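Udholm Shared Workshop > Notebooks > Arm Cell > Bin Picking

January 9, 2018
Entered by Heloísa Damasceno

Purpose of this session: to repeat the mixed-object picks in the front bin following the change to the approach angle, and to settle the clamping of the two bins before the cell is used by other members.

The approach angle has been altered by 30 degrees for all picks near the right wall. Under the previous setting the wrist came in too flat, and the lower finger met the sloping side before the upper finger had reached the object. Tainá Vieira entered the change in the Dredus script and kept the former values in a commented block at the end of the file. They are not to be deleted until the July review.

The bins remain on the wooden table. The bar clamp with the blue handle is to stay where the two bins meet and is to be checked by hand at the start of each session. A member who removes it for another job must record the removal in this notebook.

Objects are placed by hand and are not arranged in rows. The set in use includes the blue round hairbrush, the yellow studded block, the red-orange hexagonal block and the light green cup-shaped toy. Any substitution is to be recorded before the next run is started.

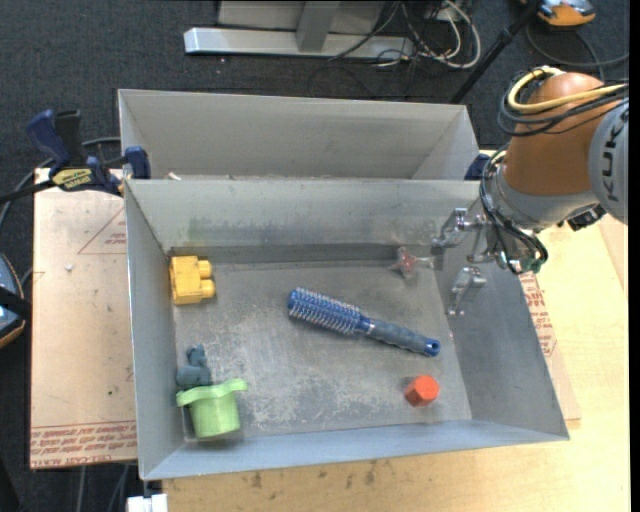
SECTION 2: OBSERVATIONS

The arm was stopped with the gripper open at the right wall, near the small transparent object. Clearance between the fingers and the rim was judged acceptable at this position. The lower finger still points down over the slope, and the path should be reviewed again before any increase in speed.

Total attempts logged: 63. The detailed record is in the Vasconcelos binder, beginning at line 361. Failures were concentrated on the transparent object, for which the depth reading was unreliable. The hairbrush was lifted by the handle on most attempts. When taken by the bristles it turned in the fingers and was dropped on two occasions.

The scratches on the floor of the front bin do not appear to affect the object masks. The darker smudges on the back wall produced one false detection. The wall is to be wiped down before the next session and the detection repeated without other changes.

Cable routing at the wrist requires attention. The black wires that loop near the base of the gripper should be gathered closer to the arm. Drillwood has been asked to quote for sleeves in two sizes.

Outstanding:
- Tainá to repeat the transparent-object picks with the overhead lamp off.
- Heloísa to copy the revised approach values into the cell manual.
- Stop positions near the rear bin to be measured and entered on the next page.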